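Courses > Lab Robotics II > Handouts > Week 6 Two-arm cell

Home Syllabus Handouts Sign-up sheet Contact

Search handouts Go

Week 6 handout: setting up and looking after the Zarnholm cell (kitchen counter layout)
Notes by Lụa Lại. Replaces the November version, throw that one out.

Read before your slot. Slots are 30 minutes and they go fast. If you spend 20 of them finding the right calibration file you don't get them back.

What the cell is

Two arms over one counter. Left arm has the multi-finger hand, right arm has the big gripper. Same layout in the simulator (Jarnus) and on the real bench in Bernbridge. Names in the config are left_hand and right_grip. Not "arm1", not "arm2", that was last year and old scripts still have it. Grep for it.

You do everything in Jarnus first. Real bench only after a clean sim run, signed by me.

1. Start-up order

- Controller on. Wait for the steady light, then the arms.
- Left arm homes first. Always. Right arm parks wider than you think and if it homes first the left one can clip its forearm on the way up.
- Load the counter scene, then the tool files. Tool files second or the hand loads with default finger lengths and your contacts will all be off.
- Check E-stop. Press it, really press it, then release and reset. In sim there's a button for this on the panel, do it there too so it's a habit.

If the right arm comes up with a joint 4 warning: clear it once. If it comes back, stop and get me. Don't keep clearing it.

2. Camera check

Top view is the one we grade from. Straight down on the counter. Things to look at in the top view before anything moves:

- counter level, no tilt in the picture
- both tools visible at the ready pose
- black bands top and bottom are normal. The viewer pads a wide picture to fit the window, the bands carry no data. Please do not "fix" this by stretching, three groups did and their pixel coordinates were garbage
- if something is half outside the strip in the top view, the vision side only gets the half it sees. Plan grasps with that in mind or use the wrist view

Objects near the edge of the strip are the usual problem. The mask is small, the center gets computed from the small mask, the grasp point ends up too far in. Move the object or don't use it as a target.

3. Clearances

Most of you lost points on this last time so slower here.

The planner checks arm vs arm and arm vs counter. It checks arm vs object ONLY if the object has a collision shape. Visual mesh is not a collision shape. An object can look perfectly solid in the viewer and the forearm will go right thru it.

So for every item you put on the counter: open the object list, turn on collision display, look. Skillet rim and the raised border of the cutting board are the two that matter most. Both stick up higher than the surface inside them. A flat box for either one is wrong, the planner will think it has no room to go down inside the rim.

Forearm, not just tool. People set a tool clearance of 2 cm and forget there's a whole arm behind it. When the right arm reaches up the counter its forearm lies across the board in the top view, so anything you left on the board is under it. Set link clearance separately. 12 cm over the board for the free moves, less only for the last bit of the approach.

Left side: fingers spread makes the hand much wider than fingers closed. Travel closed, spread at the pre-grasp. The skillet is right next to where the hand works on this layout, and the napkin and croissant are up past the fingertips.
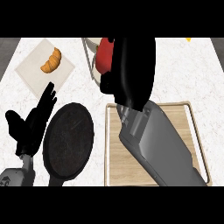
4. Gripper checks (right)

- Open and close 2 times with nothing in it. Listen on the real one. A click at the end of travel is fine, a click in the middle is not.
- Zero the force reading with the gripper empty and pointing down. If you zero it sideways the weight of the gripper goes into the offset and every reading after is wrong.
- Pads: wipe with the dry cloth. No alcohol, it makes them go hard.
- In sim, pad friction lives in the tool file. Do not turn it up to make a bad grasp hold. I check.

A grasp that holds only because of friction 3.0 is a bad grasp. Red object especially, it's rounded and smooth in the model so a contact that's a bit high or low slides off. Aim for the widest part.

5. Hand checks (left)

- Run each finger by itself, thumb last.
- Compare commanded and reported angle. Write down the worst one, even if it's small. Goes in the log.
- Tendon slack on the real hand: finger moves late, then jumps. Quispe tool (the little yellow-handled one in the drawer) takes up slack at the base. Quarter turn, test, quarter turn, test. Not a full turn.
- Cover on the forearm stays on. If you need under it, power off and ask.

Paper and napkins: leave them out of the collision set but keep them in the visual. The hand has to be able to touch down near a napkin without the planner refusing. The croissant does get a shape. Use the curved one in the library, not the box, the box fills in the inside of the crescent and you lose the nicest place to put a finger.

6. Shut down

Open both tools. Park right, then left (opposite of start-up). Save the scene under your group name, not over mine. Arms off, then controller.

Log sheet gets: start time, who, warnings, worst finger angle, force offset, anything you tightened. "All OK" is not a log entry.

Due before next lab

a) Clean sim run, both arms, no contact with skillet rim. Top view recording.
b) Collision display screenshot with every object on.
c) One paragraph: which link came closest to somthing and what you changed.

Office hours are after lab, bench side. Bring the scene file, I can't debug from a description.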